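Pressemitteilung

Bultari kocht wieder: Unsere Suppenküche im alten Speicher geht in die zweite Saison

Eigentlich wollte ich diese Mitteilung schon letzte Woche rausschicken, aber dann kam die Zusage vom Bauamt dazwischen, und ich habe erst mal den halben Tag telefoniert. Jetzt also: Ja, es geht weiter! Im April öffnen wir wieder die Türen im Speicher an der Czarnecka, jeden Montag ab 18 Uhr, und diesmal mit einer Küche, in der man sich umdrehen kann, ohne jemandem die Kelle aus der Hand zu schlagen.

Für alle, die uns noch nicht kennen: Ich bin Waltraud Brandes und leite Bultari seit der Gründung. Wir kochen Hülsenfrüchte. Linsen, Erbsen, Kichererbsen, dicke Bohnen, Sojabohnen, alles, was getrocknet im Sack ankommt und über Nacht ins Wasser muss. Das klingt nach wenig, ich weiß. Meine Schwester hat mich damals gefragt, wer denn bitte für einen Teller Bohnen abends noch mal das Haus verlässt. Sie sitzt inzwischen fast jede Woche bei uns am langen Tisch (und nimmt Nachschlag).

Der Speicher selbst stammt von 1803 und war die längste Zeit ein Getreidelager. Die Balken sind krumm, der Boden auch, und wer einen Suppenteller ganz voll macht, merkt das sofort. Genau deshalb mögen wir das Haus so. Über den Winter hat Roman Duda mit seinen Leuten die Leitungen neu gelegt und die alte Spülecke herausgerissen, in der man sich bisher den Kopf am Querbalken gestoßen hat. Den Balken gibt es noch, er steht unter Denkmalschutz. Die Spüle ist jetzt halt woanders.

Was gibt es in dieser Saison? Zuerst einmal mehr Soja. Das war die Idee von Hanna Bielecka, die bei uns den Speiseplan macht und im letzten Jahr mit ihrem Eintopf aus gelben Sojabohnen, Lorbeer und geräucherter Paprika einen ziemlichen Auflauf verursacht hat. Ich gebe zu, ich war skeptisch. Sojabohnen brauchen lange, sie schäumen wie verrückt, und wer sie zu früh vom Herd nimmt, kaut bis Mitternacht. Hanna weicht sie mindestens zwölf Stunden ein, gießt das Wasser weg und setzt sie frisch auf. Salz kommt bei ihr erst ganz am Schluss dazu, darüber lässt sie auch nicht mit sich reden. 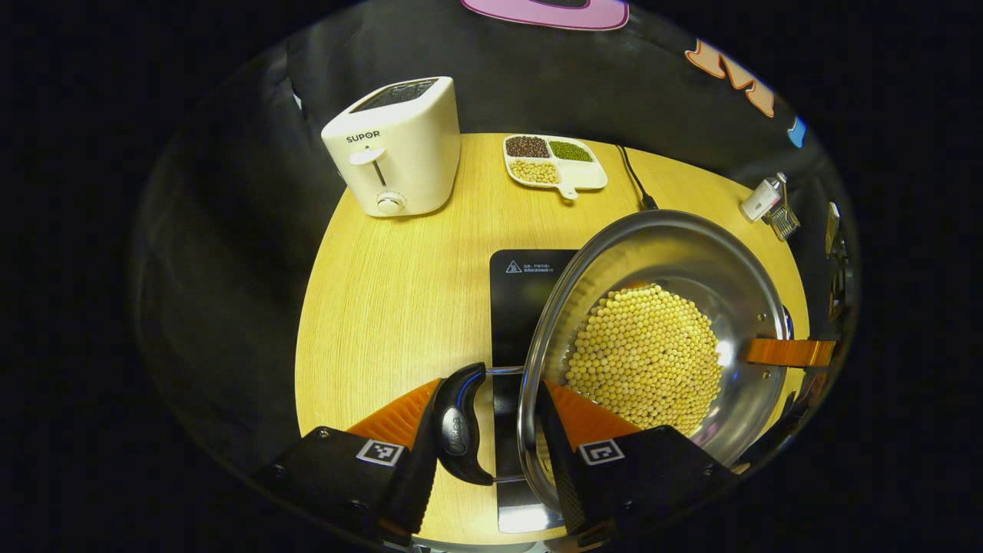

Programm und Kochabende

An 22 Abenden wird gekocht und gegessen, an sechs davon darf mitgemacht werden. Diese Mitmachabende waren im ersten Jahr so schnell voll, dass wir eine Warteliste führen mussten, und ich habe mich bei sehr vielen netten Leuten am Telefon entschuldigt. Deshalb läuft die Anmeldung jetzt in zwei Runden: eine vor Saisonbeginn, eine im Sommer. Wer beim ersten Mal leer ausgeht, rückt in der zweiten Runde nach vorn.

Am Eröffnungsabend steht Miłosz Wilczyńska am Herd, mit einer Erbsensuppe, die er von seiner Großmutter hat und deren Rezept er leider nur mündlich und in Bruchstücken herausrückt. Dazu gibt es Sauerteigbrot von der Bäckerei Furnel, die uns schon im letzten Jahr beliefert hat und zum Glück auch die Preise gelassen hat, wie sie waren. Teodor Szczepańska erzählt später am Abend etwas über alte Bohnensorten aus der Gegend und bringt Saatgut zum Tauschen mit. Bringt gern eigenes mit, auch wenn ihr nicht mehr wisst, was es ist! Beim letzten Mal haben wir einen ganzen Tisch mit unbeschrifteten Tütchen gehabt, und das war der lustigste Teil des Abends.

Bezahlt wird wieder nach Selbsteinschätzung. Es gibt keine Kasse, es gibt eine Blechdose neben der Tür. Im vergangenen Jahr haben wir 449 Portionen Eintopf ausgegeben und sind mit einer schwarzen Null rausgekommen, was mich mehr gefreut hat als alles andere. Den Umbau hat die Stiftung Prenov zur Hälfte übernommen, den Rest haben wir angespart und uns bei ein paar sehr geduldigen Menschen geliehen.

Noch was zum Praktischen: Der Eingang liegt jetzt auf der Hofseite, eine Rampe ist da. Parken ist schwierig, kommt lieber mit dem Rad. Kinder sind willkommen, Hunde bitte nur im Hof. Wer Allergien hat, sagt am besten bei der Anmeldung Bescheid, gerade bei Soja und Lupine.

Presseleute sind am Eröffnungsabend ab 17 Uhr herzlich eingeladen, dann ist es noch ruhig und Hanna hat Zeit für Fragen. Meldet euch vorher kurz bei mir, damit ich weiß, wie viele Teller ich rausstelle.

Kontakt: Waltraud Brandes, Bultari, Speicher an der Czarnecka, Hofeingang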